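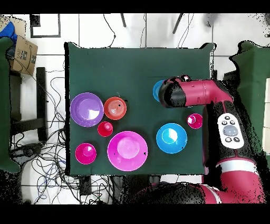
Afia Alhassan

For a long time I believed that plastic dishes are only for picnics and for small children. In my mother's kitchen everything was enamel or glass, and plastic was for carrying water. So I was a little surprised at myself when I noticed that the dishes I reach for most are the bright ones: purple, orange, red, blue and a pink so strong that my sister calls it "the alarm".

I started to collect them in November, when I moved from Zolbridge to the smaller apartment and had to decide what to do with 16 boxes of household things. The heavy stoneware went to my cousin. I kept the pots, my good knife and one box of glasses, and for every day I wanted something that I could drop. The first pieces came from a discount table at Patier, where they were sold one by one and not as a set. I paid 11 dollars for everything in my basket that day and I was very pleased with it.

When you buy pieces one by one, you see how different two bowls of almost the same color can be. There is a light blue and a deeper blue, and at home I thought they were a mistake. Now I use both at the same meal and it looks like I planned it. The pinks are also not the same, and the big one has a wide flat rim, which makes it more like a plate that has decided to be deep in the middle. It is good for fruit, and for rice when several people are eating.

The green cloth deserves some words too. Before I had a dark green one I tried white, and on white the dishes looked like toys thrown on the floor. On dark green every color becomes calm. I don't know the rule behind it. A friend who paints told me it has to do with red and green being opposite, but she explained it quickly and I was cooking at the same time. What I can say is that the cloth should be a plain one. With a pattern under so many colors, your eyes get tired before the food comes.

I don't iron it completely flat. I used to, and then I spent more time with the iron than with my guests. 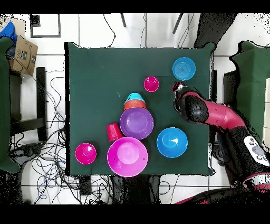

My way of setting out the dishes is slow, and I know some people will find it strange. I take everything out and put it on the cloth without order. Then I look at it for a minute and I start with the biggest piece. The big pink one has no good place in the middle, because then nobody can reach over it, so it goes close to one side. The bowls come next. Cups I leave until the end and often I stack them, one inside or on top of another, turquoise with orange being my favorite pair.

Stacking is where I have made most of my mistakes. Cups that look the same size are sometimes not, and then they stick together so well that you need warm water to separate them. I have two red ones which spent a whole weekend like that. If I feel any resistance now, I stop pushing. It is also better to dry them fully before they go one over another, or you get a small ring of water that smells after some days.

About washing: the purple bowl and the orange bowl had tomato sauce in them in the first week, and I was afraid. I washed them with cold water first, then with warm water and a soft sponge, and the sauce came off. Turmeric is a more serious matter. For turmeric I leave the bowl by the window, and the sun helps a bit, but in winter you must be patient. Please don't use the rough side of the sponge. These dishes have a nice shine and that is what makes them look fresh, so it would be a pity to scratch it away in one evening.

I was also asked about the microwave, by a reader who signs only with "M." I don't put them in. Some have a mark under the base that I can read and some have nothing, and I prefer to heat the food in a pot and not think about it.
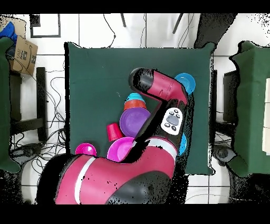 For storing I have one shelf, and it is a shallow one. The plates and the wide bowls lie at the bottom, the smaller bowls sit in them, and the cups stand together at the side. I tried to sort by color in the beginning. It looked beautiful for two days – then I was always lifting four things to get the one I wanted. By size is less pretty and much more quiet in the morning.

What I am still missing is a yellow. I saw a yellow bowl at Ortuño, quite deep, with a small foot, but it was sold only together with a pitcher that I don't need. I have asked the woman at the counter to write to me if they open a set. Green dishes I don't want, as they would disappear on my cloth.

If you have a good method for turmeric in January, please write it in the comments. Next time I will write about the tablecloth itself and how I sewed the hem again after the first one came open in the wash.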